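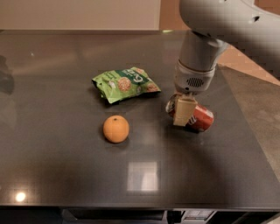 Figure 3. A red soda can, a green snack bag and an orange at a dark tabletop.

4.2 What people eat between meals

We come now to the part of the study that gave us the most pleasure to write up, and which our respondents were plainly fondest of talking about. Snacks and drinks of the sort in Figure 3 hardly appear in the older household surveys, where a day's eating is set out as breakfast, dinner and supper and whatever falls in between is left to look after itself. Echevarría's food diary, which we borrowed with a few small changes to the wording, leaves a blank line after every meal, and people filled those lines in with great generosity.

Over the 8 weeks of the study, 400 households in Carham and Stoltbridge sent us 3439 diary pages. Pankaj Thakur and Vandana Bhatia read every page and sorted the entries by hand — a long job, and we are grateful for their patience with other people's handwriting. Where they could not agree on whether something was a snack or a small meal (cheese on toast was the usual trouble), Sushil Joshi read the page as well and the majority view was kept.

The word "snack" itself meant rather different things to different people. Older respondents in Carham tended to keep it for crisps and biscuits, and wrote fruit down as "just an apple" or left it out until we asked. Families with children at home were much freer with the word, and often noted who had eaten what, and in which room. We return to the matter of fruit in Section 5, where the follow-up interviews from October are discussed.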